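From: Damian Walczak
To: backyard-builders list
Date: 18 December 2024
Subject: Re: pergola footings, attached or freestanding??

Quick one, typing between jobs so forgive the mess.

Guilan Qian wrote:
> Hi all, we're finally getting the pergola done over the back patio.
> Two quotes so far. Zinetti want to bolt a ledger to the house wall
> and run four posts on the outer side. Fareck say go freestanding,
> six posts, all in new concrete. Fareck is 900 dollars more. The wall
> is brick veneer and the patio slab is old, no idea how thick. Does
> freestanding make sense or are they just selling me posts? Also we
> get wind off the creek side, and my husband wants a retractable
> canopy on it later. And is cedar worth it over treated pine? Want
> it standing by June if we can. Thanks, Guilan

Freestanding. Brick veneer is the whole answer really. Veneer is a skin, it holds itself up and not much else. A ledger lag-bolted into it is hanging off one layer of brick and some little metal ties. If Zinetti mean to go right through to the framing behind, with spacers in the air gap and proper flashing, ok, that can be done. But get them to write it on the quote. "Bolt to wall" on its own I would not sign.

Ask both of them the same stuff so you can compare:

- footing depth, and is it below frost line where you are
- post base – buried in concrete or on a galvanized standoff. You want the standoff. Buried posts rot right at the surface and you dont see it till it moves
- who pulls the permit
- are the beams notched or through-bolted to the posts, or just screwed on the side

Six posts does sound like a lot for a patio that size but you didn't give the span. What is it? If it's under 14 feet long or so four decent posts and a heavier beam might do it, and that could eat most of the 900 difference. Worth a phone call. Fareck were fine about reworking a quote for my sister in law, took them a week though.

Old slab. Do not let anyone anchor to it without drilling a test hole. Mine was barely 2 inches in one corner, ended up cutting out squares and pouring footings underneath. Cutting was 210 for the lot, cheaper than I feared. Messy. Cover the windows. Wet saw slurry dries like cement on glass, and I scraped mine off with a razor for an entire afternoon.

Wind + canopy: tell them about the canopy NOW. Not later. A pergola with open rafters lets the wind through, put fabric on it and you have a sail, and it pulls up as well as sideways. Changes the footings, changes the brackets. Knee braces at every corner, or steel knife plates if you hate the look of braces. I hate the look of braces and I have braces. Retract the thing when it blows, whatever the brochure says.

Flerkari do a canopy kit that runs on wires between the rafters, we have had it three summers. Fabric good. Pulleys so-so, replaced two already. Jiang one is heavier and slides better but you need the rafters dead parallel or it binds, and it's a fair bit more money. Total for ours with canopy, stain, hardware and the slab cutting came to 1678 in materials and hire, but I did the labor so don't hold that up against a quote. Also lumber was cheaper then.

Cedar vs treated pine. Cedar looks nicer for two years, then goes gray unless you keep up with the oil. I don't keep up with the oil. Treated pine for posts and beams, cedar for the rafters on top if you want the pretty part to be pretty – thats what I'd do again. Let the pine dry a good while before staining, a couple months if it came in soggy. Hardware has to be hot dipped galvanized or stainless with treated lumber, the plain zinc stuff goes orange almost straight away.

June is doable but get on someone's calendar in January. By March they are all booked and you end up with whoever is free, and there's usually a reason he's free. Permit took us five weeks, your county may be quicker. Some don't want one for freestanding under a certain size, call and ask, don't take the contractors word.

One more thing, drainage. Which way does the slab fall? If it slopes back to the house fix that before anything goes up, you won't want to do it with posts in the way.

Send the span and I'll work out a beam size tonight, or tomorow more likely. I still have my cut list and the bracket drawings somewhere, can mail them if you want, they're for a 12 x 10 but the details carry over.

Damian

Back to top | List archive | Contact the list owner | Messages copyright their authors 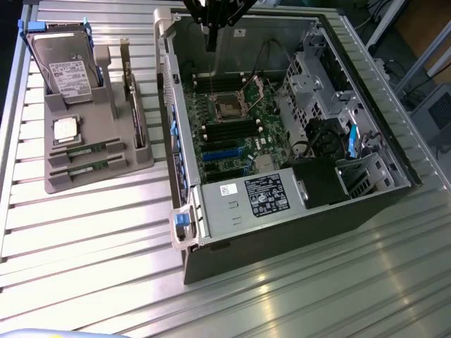

Oh and post size, forgot. 6x6, even if they say 4x4 is enough. The 4x4s twist as they dry and then your canopy wires go slack on one side. Ask me how I know.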